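Foro Fallari > Juegos de aventura > Bilarik > Mapas y regiones

Tema: ¿Dónde termina la región de Rirnura?

josee_caron
Buenas tardes a todos. Estoy preparando la página de regiones para la guía del foro y tengo una duda con Rirnura. En el mapa del primer Bilarik, la frontera sur es el río. En el segundo juego, el mismo río queda dentro de la región y el límite pasa a las colinas de MacLeod. ¿Cuál debo poner como frontera oficial? El manual solamente dice que Rirnura tiene 6 aldeas, y yo puedo visitar todas sin cruzar el agua.

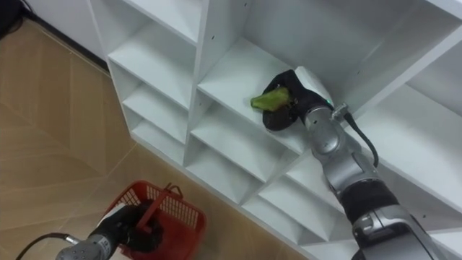
Respuestas

tejon_lento
Para mí es el río. El segundo juego ocurre 700 años después y es normal que las fronteras cambien. Yo haría dos apartados, uno por juego, como se hizo con la costa norte.

nosipho.m
No estoy de acuerdo con tejon_lento. Si entran a las colinas en el primer juego, la música es todavía la de Rirnura, y el nombre de la región no cambia en la pantalla hasta que uno pasa el segundo puente. Lo comprobé ayer con una partida nueva, porque en mi partida antigua ya tenía el mapa completo y el nombre no aparece más.
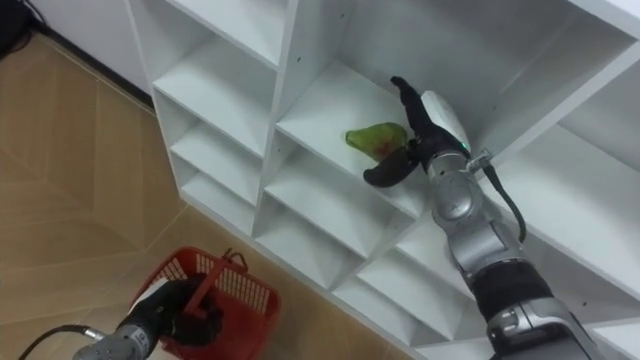
También hay que mirar los precios. El mercader de las colinas vende la capa de lana a 70 monedas, igual que en las aldeas, y al otro lado del puente la misma capa cuesta mucho más. Pienso que los autores del juego consideraron las colinas como parte de la región desde el principio, y que el dibujo del mapa se hizo antes.

tejon_lento
Los precios no prueban nada. El barquero del lago cobra también precio de aldea y el lago no pertenece a Rirnura.

josee_caron
Gracias a los dos. Lo de la música me parece un buen argumento, pero no lo había oído porque juego sin sonido. Por el momento escribiré: "La frontera sur varía según el juego". El borrador estará en la guía el 4 de diciembre y lo podemos corregir hasta enero. Si alguien tiene una captura del nombre de la región en el segundo puente, le agradezco mucho que la suba.

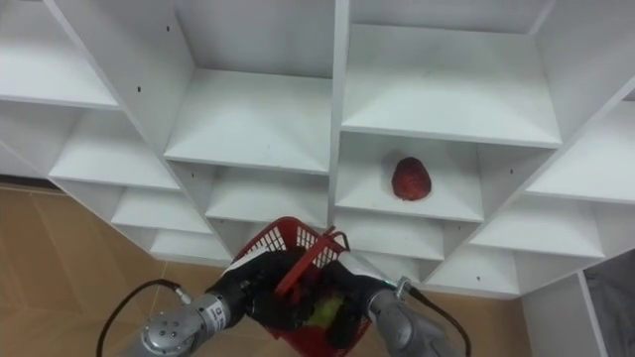
Nosipho Mahlangu: yo la subo esta noche. Pero pido que la frase mencione las colinas, si no el lector nuevo no entiende qué es lo que varía.

tejon_lento
Con eso puedo vivir. Sigo creyendo que el mapa impreso vale más que la música, y que quien compra la guía mira primero el mapa.

josee_caron
De acuerdo, mencionaré las colinas y pondré el mapa impreso al lado. La cueva del molino la dejo en Rirnura en los dos juegos, salvo que alguien tenga objeciones.

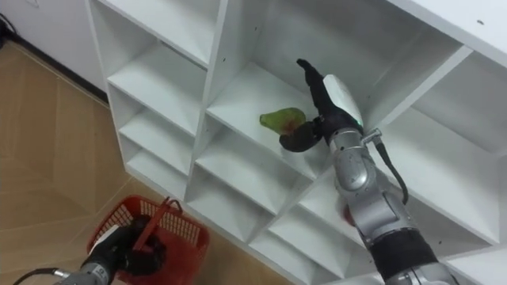 pan_y_mapa
¿Se puede llegar a las colinas antes de conseguir la barca?

nosipho.m
Por el paso del este, pero necesitas la llave del molino y 3.000 monedas para el guardia. Si ya hablaste con él de noche, tienes que esperar a la mañana siguiente para que abra.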